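Morris dropped-cell fault: your questions

We've had loads of messages since the Morris sorting cell at Stokonthorpe stopped in March, and we love that so many of you want the details!

What went wrong?
Morris closed its gripper before it had properly reached the cell it was picking. The fingertips nudged the cylinder, it toppled and rolled off the belt. After 2 misses in a row the arm stopped itself and put up fault 7.

Was anyone hurt?
No. The guard gate was shut and the stop worked just as it should.

Why did it close early?
This is the fun bit (for us, anyway). The wrist camera judges distance partly from the top edge of each cell. We had moved a lamp the week before, and the new shadow on the belt was being read as part of the cell. Morris thought it was nearer than it was!

Did a software update cause it?
No, the Wollimex controller was on the same version it had run for 3,000 picks.

How are you testing the fix?
With single 4680 cells stood upright on the grey belt, one pick at a time, at slow speed. We shift the cell a little between runs so the light falls on it differently.

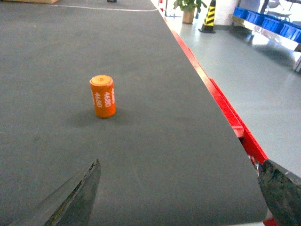 We've done 270 runs so far and the early closing hasn't come back, which has cheered everybody up no end.

What happens to a dropped cell?
It goes straight out of use. Please don't pick one up and put it back on the belt, even if it looks perfect. Press stop and call the shift lead.

When will Florkura orders restart?
Once the full-speed runs are finished. We'll update this page when they are.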